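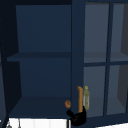

Home News Clubs Calendar Contact

Search this site Enter keywords Go

Robot club spends November trying to put a bottle in a cupboard

By Blandine Rey

I stopped in at the robotics club last week planning to stay ten minutes, and I was still there when the lights in the hallway went off at 6:30. So this is going to be a bit longer than my usual club roundup, sorry to the chess people!

The club has entered the student round of the Skulard Challenge, and the task this year sounds like something your mom would ask you to do. There's a kitchen. There's a wall cabinet with a shelf in it. There's a bottle. The robot has to get the bottle onto the shelf and let go of it without knocking it over. All of it happens in simulation, on a computer, so there's no actual kitchen and no actual bottle to sweep up. Each team gets the same practice kitchens, writes its own controller, and sends the code in. Then the organizers run it in kitchens the teams haven't seen.

I figured that would take an afternoon. Huguette Baudry, the club captain, laughed at me (nicely) and pulled up a run for me to look at. The cabinet in this one is dark navy blue, with a glass-paned door swung open toward you, and the gripper comes up from below with its two tan fingers spread and a skinny green bottle right up against the tall one. The bottle has a little yellow cap, and in a kitchen that blue it's the first thing your eye goes to. The shelf was empty, and I found myself really rooting for that bottle.

"The door is the whole problem," Huguette told me. When it's open it takes up a lot of the space the arm wants to move through, and the kids' first controller pretty much treated it like air. It would head for the shelf in a straight line and plow right into the edge of the door. Their second one was so scared of the door that it parked the arm out in the middle of the room and waited there until time ran out. I watched a replay of that and it's oddly sad.

The version they're working on now is called Cimby. I asked what it stands for and got four people talking at once, so I still don't know. What I do know is that Cimby learns from practice runs that the students drive themselves. They sit down with a game controller, steer the arm through the job from start to finish, and the computer saves the whole thing. So far they've recorded 601 runs. The goal was 500, and Gwenaël Hervieu did so many of them during lunch that the others made him take a break. He's a sophomore and he joined in September mostly because the room has good heating, or that's what he told me.

He let me have a turn, and I was terrible at it! You've got one stick for side to side and forward and back, another for up and down and for turning the wrist, and the triggers open and close the fingers. I got hold of the bottle on my fourth try and then drove it into the underside of the shelf. Gwenaël said everybody does that and deleted my run before it could teach Cimby anything.

Glass is its own headache, by the way. The panes in the door let you see the shelf behind them, and for a while the controller took that as an invitation. Vitória Quintela, who handles the vision side of the project, has been going back through the recordings one at a time and marking where the door is. She's done 200 of them so far. She listens to audiobooks while she does it and she's on her third long fantasy novel. I asked if she was sick of navy blue and she said the cabinets come in other colors too, and she's sick of those as well.

Their coach is Thierry Barbier, who teaches physics down the hall and mainly shows up to ask annoying questions (his words). His question the day I was there was what happens if the bottle is already tipping when the arm picks it up. Huguette wrote it on the whiteboard under a heading that just says UGH. There were a lot of things under that heading.

The club splits the work into 3 groups - driving, vision, and testing - and people trade places when they get bored. Testing is the short-handed one right now. You don't need to know how to code to do it. You start a batch of runs, watch them, and write down what went wrong in plain English. I read a few pages of the notes and they're great. "Shelf reached, forgot to let go" was my favorite, with "hugging the door again" a close second.

Entries for the student round are due at midnight on the last day of the month, and the plan is to stop changing things a few days before that. Thierry says they've made that same plan every year. If they get through, the next round adds a second item and lets the organizers choose how far open the door is, and I could tell from the faces around the table that they're trying not to think about it yet.

The club meets after school in the room next to the physics lab, from 3:45 until 6:30, and new people are welcome through the end of the season. Bring a snack to share. If you want to try driving the arm, ask for Gwenaël, and watch out for the underside of the shelf.

Related items

Grernano team looks for a new drummer
Bodin Hall bike racks are finally back
Physics lab open evening: what to see
Chess club roundup, November
Lost and found is full again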